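Arnarex opens its suturing practice room to bookings

June 2021

We've been itching to share this one! I run the practice room at Arnarex, and from September anyone training in surgery will be able to book a bench with us and get on with some proper stitching, evenings included. 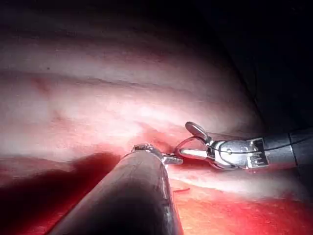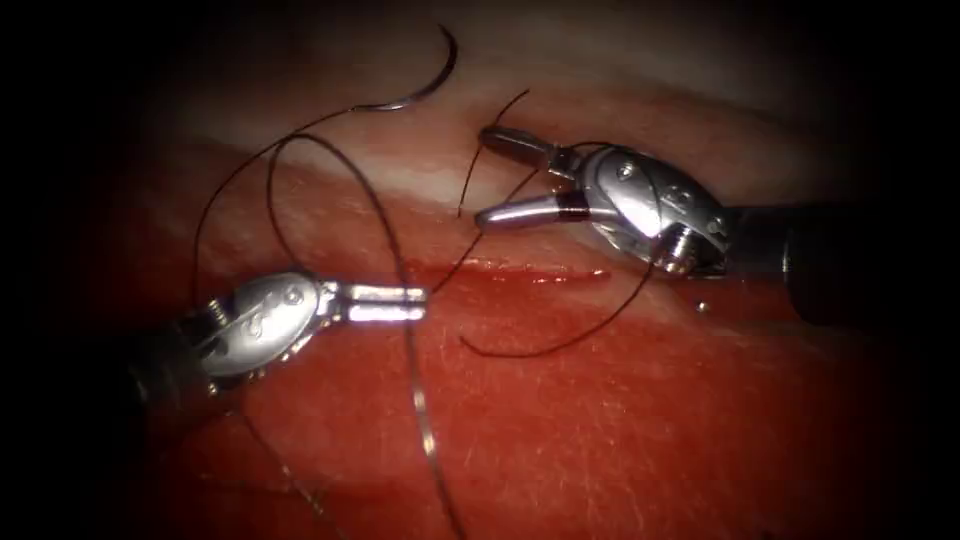
Stitching is one of those skills that only comes with hours, and most trainees I talk to tell me they never get enough of them. So our Tusa course is nearly all doing and hardly any sitting. You get a block of tissue, a cut to work on and as long as you like to get comfortable. The curved needle with its black thread is where most people slow right down, and I'm glad when they do, as it pays to learn how the arc wants to travel before you worry about speed. We also spend a good while on the jaws themselves: when to have them wide open, when to bring them nearly closed, and how to keep both tips near the cut without one getting in the other's way (harder than it sounds, I still get it wrong on a Monday).

Each course runs to 15 places and a full evening costs £50, tissue and thread included. We had 1,013 people sign up to hear more after our spring open day, so I'd book early if I were you.

The benches come from Carretero and the booking pages were put together by Flukomia, who were very patient with me changing my mind about the calendar. You can pick your own evening, swap it up to a week before, and bring your own loupes if you prefer them. Tea is free. The biscuits depend on who got there first.

Booking opens on the Arnarex website later this summer. If you teach a group and want the whole room, drop us a line through the contact page and I'll get back to you myself.

Notes for editors: Tusa is the name of the Arnarex evening suturing course. Visits by the press are welcome by arrangement.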